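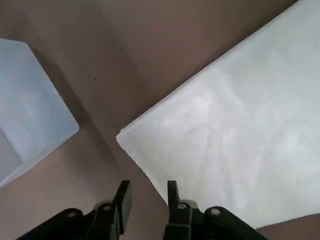 农村金融与合作组织 第六讲 讲义(课堂速记版,未校)

上次讲到小额信贷的利率。今天换题目:区域性信贷合作社联盟怎么开会、怎么表决、怎么分摊会费。教材第四章,表决那一节要细看。

一、基本结构

三层:成员大会,理事会,秘书处。大会每两年一次,理事会每年一次,一般放在10月。秘书处常设,管日常、管账、管会议纪要。
案例用Larness联盟。成员社76家,理事会席位13个,其中两个是观察席,能发言,不能投票。考试常有人搞混,注意。

二、法定人数

过半数到会才算有效。观察席不计入。所以基数是十一,六席到会即可。委托投票:书面,会前送达秘书处,一人只能代一席。
Larness章程里“到会”包不包括线上,原文没写清,后来在附则里补了一条,线上视为到会,但修改章程的议题除外。附则请自己去读,不长。
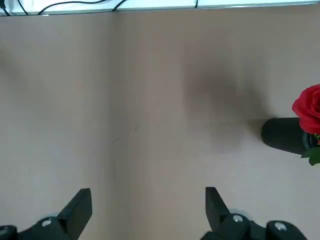
会费分摊,三种办法。均摊最简单,小社吃亏。按资产规模分,大社出得多,就会要求多给票,一社一票的原则跟着动摇。第三种是混合制,先定一条底线人人都交,再按规模加一块。打个比方,桌面中间一道缝,左右两块板颜色差不多,远看是一整张,底线和加成也是这样拼在一起的,账面上合成一个数,算的时候要分开算。Semska地区用的就是混合制,底线部分占28%,其余按上一年末存款余额分。存款余额以审计后的为准,没审计完的先按前一年预缴,多退少补。

三、欠费怎么办

章程通常分两步:先停表决权,再停成员资格。停表决权由理事会定,停资格必需大会定。停权期间还能列席,也还收文件。
Ullel合作社欠过两年,停了表决权,没停资格,补缴后下一次理事会恢复。争议在于:停权期间通过的决议对它有没有约束力?多数意见是有,章程没给豁免。

四、会议纪要

要写:到会席位、议题、表决结果、保留意见。不写:讨论过程中谁说了什么,除非本人要求记入。纪要会后30天内发出,成员有异议书面提。逾期不提视为认可。
Fodor那份纪要发下去了,共239页,含附件,只读正文的决议部份就行。看它怎么处理保留意见,写得比较规范。

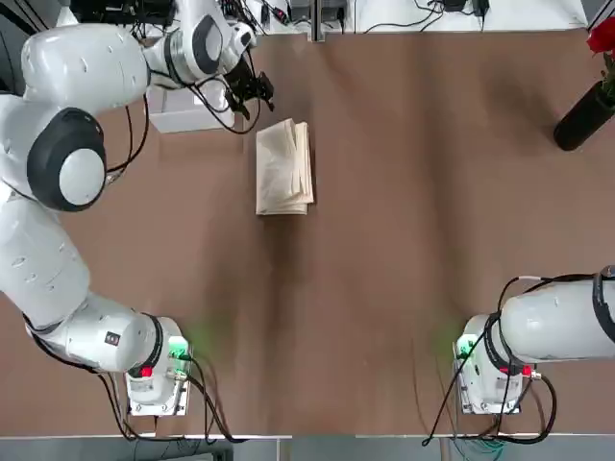 课间有同学问,如果大社按规模多交会费,能不能在贷款额度上给点优惠,不给票总可以吧。可以,而且不少联盟这么做,但要写进章程,不能由秘书处口头答应。额度优惠还要设上限,不然共同基金很快被几家大社占满。这一点下次讲担保基金再展开。

五、作业

1. 画出Larness三层结构图,标明各层权限。
2. 用混合制给一个自拟的五社联盟分会费,写出步骤,底线和加成分列。
3. 比较“停表决权”和“停成员资格”,一页以内。

下次上课前交,纸版电子版都行。文件名写学号。参考书目见第一讲讲义末尾,没有新增。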